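**Shirt folding, two arms: how are you getting the corners?**

**pell_grommet** wrote:

Student team at Vutirwood, two of us on code and the rest on hardware and paperwork. Our project this term is folding a T-shirt with two arms and we have to demo it at the end. The rules we agreed with our advisor: shirt starts flat on the table, 200 seconds per shirt, no touching it once the run starts.

Sleeves are mostly fine. The step that kills us is the bottom hem. Both hands go down to the front corners, and one of them gets cloth and the other gets air. We log every attempt, and of the last 30 we called 14 good.

We're working from the head view only. No wrist cameras.
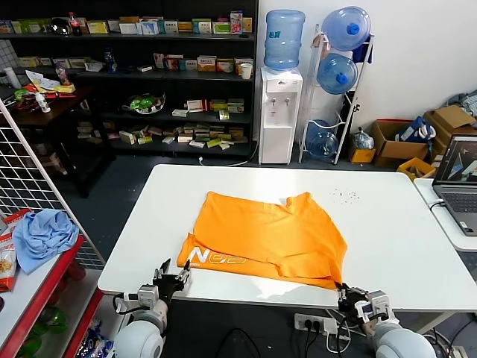

*Orange shirt, hem step. Left hand above its corner, right hand down at the front edge.*

Things we have tried: slower approach, lower approach, closing the fingers earlier. Lower helped a little, but then the fingertips push on the table and the controller faults. Any ideas welcome.

---

**stackup_ray** wrote:

Is the shirt supposed to be that wrinkled on the right side when you start the hem? The sleeve and hem over there are all loose folds. I would fix that before touching the grasp code. If the cloth isn't flat, your corner estimate is a guess.

---

**pell_grommet** wrote:

It starts flatter than that. The sleeve step drags it. We could add a smoothing pass but we're worried about the time limit.

---

**ohmslawyer** wrote:

Disagree with stackup_ray. Our club did a smoothing pass in November and it cost more than it gave. Every time the hand swept across, the shirt moved on the table and we had to find it again. Real laundry is wrinkled. Train the grasp on wrinkled hems and be done with it.

What surface is that? If it's bare tabletop, put a thin foam mat under the shirt. The fingers can press into it without faulting. That one change did more for us than anything in software.

---

**stackup_ray** wrote:

A mat is fine if the rules allow it. Do they? Some demos want a plain table.

And I didn't say sweep the whole shirt. One short pull outward on the hem, both hands, then regrasp. We use it on the Trodgate setup and it adds 6 seconds.

---

**pell_grommet** wrote:

Rules say nothing about the surface. I'll ask before we build around it.

The short pull needs a good grasp on both corners first though, and that is the thing we don't have.

---

**stackup_ray** wrote:

It doesn't have to be the corner. Grab anywhere along the hem for the pull, then go to the corners once it's straight. Anywhere is a much easier target.

---

**tinplate_cass** wrote:

Two small things from the photo.

1. There are dark crumbs or bits of something on the table to the right of the shirt. Wipe it down before each session. We had specks showing up in our cloth mask and it pulled the outline out to one side. It took us a long time to find because it only happened on some runs.

2. The printing on the shirt. The letters are white and your table is white. If you're segmenting by color, the part with the letters near the lower left edge could be read as table, which puts a hole in the mask right near a corner you care about.

---

**pell_grommet** wrote:

Ha, ok, number 2 might be real. We do segment by color. I'll look at the saved masks tonight.

---

**ohmslawyer** wrote:

Segmenting by color in a room with that much stuff in it is asking for trouble anyway. You've got shelves full of boxes behind the table and some of those are orange too. Do you at least crop to the table?

---

**pell_grommet** wrote:

Yes, cropped to the tabletop. The shelves never get into the mask.

---

**bassi_bench** wrote:

Which hand misses more? On the Bassi team we assumed it was random until we split the log by side. Nearly all the misses were on one arm, and its calibration was off. Redoing the hand-eye calibration fixed most of it and we never changed the grasp.

Also tie down whatever cables run along the wrist. Ours would catch at full reach and the hand stopped a little short of where we told it to go.

---

**pell_grommet** wrote:

We don't log by side. We only write good or bad for the whole attempt. Adding that now.

---

**ohmslawyer** wrote:

Log by side, but I'd still get the mat first. It's cheap and takes five minutes.

---

**tinplate_cass** wrote:

If you get the mat, don't get a white one.

---

**pell_grommet** wrote:

Update, April 23, 2022. Went through the masks. The letters do punch a hole in some of them, and when they do, the left corner gets placed too far in. We now fill holes before taking the outline, and the corner looks right on the old images. Haven't run it on the arms yet.

Split the old attempts by side from the recorded video. Left misses more than right, but right still misses, so the letters don't explain all of it. Recalibration is next.

Advisor says a mat is allowed if we list it in the report. We ordered a dark gray one. The short pull will have to wait until we see what these do.

---

**stackup_ray** wrote:

Change them one at a time or you won't know which one worked. I still think you end up needing the pull. The Braravov guys posted their hem code in the projects section, worth reading before you write your own.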